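Ticket 3976: Cup task, episodes rejected at upload
Project: Pummont
Site: Hasdale
Status: open
Opened: Thursday, June 2, 2022

Problem
We are collecting examples of taking paper cups and placing them in the wire rack. From 91 episodes, the checker refused 6. The message is always the same: "tracking lost". The other episodes passed without a warning.
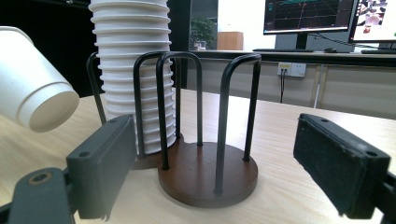 I compared the refused episodes with the good ones. In all of them the loss comes when the gripper goes down to the rack, never during the way back. I did not change the calibration since April.

Step 1. Restarted the Clillgate recorder and uploaded one refused episode again. Same message.

Step 2. Recorded 5 new episodes with slower movement, and the cup held between both fingers until it was over the base. All were accepted.

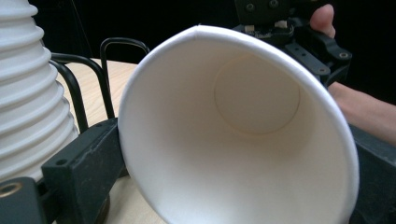

Step 3. Recorded again at the normal speed. One was refused, at the same part of the movement.

Question for support
Is there a speed limit in the checker, and can I read its value? I keep the refused files on the Bouazza drive until you answer.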